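Section 4. Introducing the Sorting Cell to the Shift

4.1 Scope of this section

This section applies to the small-textile sorting cell at the Lundisstead site of Northorpe Linen and Workwear. It is to be read by shift leads, bench staff and anyone standing in for them. Mechanical installation is covered in Section 2 and electrical isolation in Section 3. Neither may be carried out on the basis of the instructions given here.

The cell takes over the first pick of small knitted items from the mixed bin. Inspection, pairing, mending and final packing remain with bench staff. Any change to this division of work must be agreed in writing with the site manager before the cell is set up differently.

4.2 Before the first shift

1. Confirm that every person rostered to the bench has signed the briefing sheet. Persons who have not signed may work at the packing tables but not within the yellow floor line.

2. Walk the floor line with the incoming lead. Chairs, trolleys and personal bags are to be kept outside it.

3. Check that the two stop buttons, one at the bench and one at the cell door, can be reached from a seated position. Where a member of staff cannot reach either button while seated, the bench is to be moved and the check repeated.

4. Set the batch size to 76 items. The larger batch of 111 items is reserved for weeks in which two people are rostered to inspection.

5. Enter the name of the responsible lead on the panel. The cell will not leave standby until a name has been entered.

Note: The count shown on the panel is a count of picks made by the machine. It is not a measure of individual output and must not be used in appraisals or in setting break times.

4.3 Starting a batch

1. Tip the mixed bin into the feed tray. Do not press the contents down.

2. Remove belts, hangers and anything with a rigid edge. These items go to the manual tray.

3. Announce the start aloud. The announcement is required even where only one other person is present.

4. Press and hold the green key for 3 seconds. The arm will move to its rest position and then to the tray.

5. Remain at the bench for the whole of the first batch. Later batches may be left running while inspection work is carried out, provided that one trained person stays within sight of the tray.

Caution: Do not take an item from the fingers by hand while the arm is under power. If an item has to be freed, press stop, wait for the panel to show HELD, and use the release lever described in Section 3.

4.4 Checking the grip on knitted items

Ribbed and gathered knits are more likely than flat cloth to bunch at the point where the fingers close. The lead is to check the grip during the first batch of each shift, using the wrist camera view on the panel.

1. Select WRIST VIEW and wait for an item to be lifted.

2. Look at the point where the two fingers meet. Some fabric should be held in the notch between them, and the remainder should rest above it without being stretched.

3. Where the knit is gathered tightly at the notch, lower the grip setting by one step and observe the next item.

4. Record the setting in the shift book, together with the type of item. Lint and wear are noted by the inspector at the bench and need not be entered by the lead.
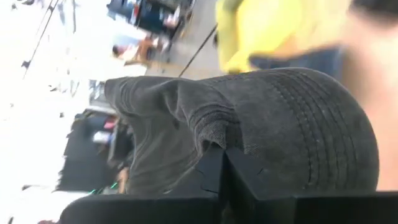
According to Wing-yan Hung, the grip check was the part of the new routine that the bench came to regard as its own. Her comments, given at the staff review in May, were that inspectors had at first been told to leave all settings to the lead, that they had been unhappy with this, and that they knew from handling the goods which knits would pull. She asked that inspectors be allowed to request a lower setting directly. The request was accepted and is reflected in 4.5.

4.5 Requests from the bench

1. Any inspector may ask for the grip setting to be lowered. The lead is to make the change before the next batch and may not refuse it on grounds of speed.

2. A request to raise the setting must be agreed by the lead and one inspector.

3. Disagreements are referred to Ermanno Palumbo at the Rurkumham office. The lower setting applies until a reply is received.

4.6 Rotation and rest

No person is to act as responsible lead for more than two batches in succession. Staff who previously worked the first pick are to be offered training in mending before those places are opened to other departments.

The cell is to be taken out of use for cleaning after every 300 items. Bench staff are not required to make up this time.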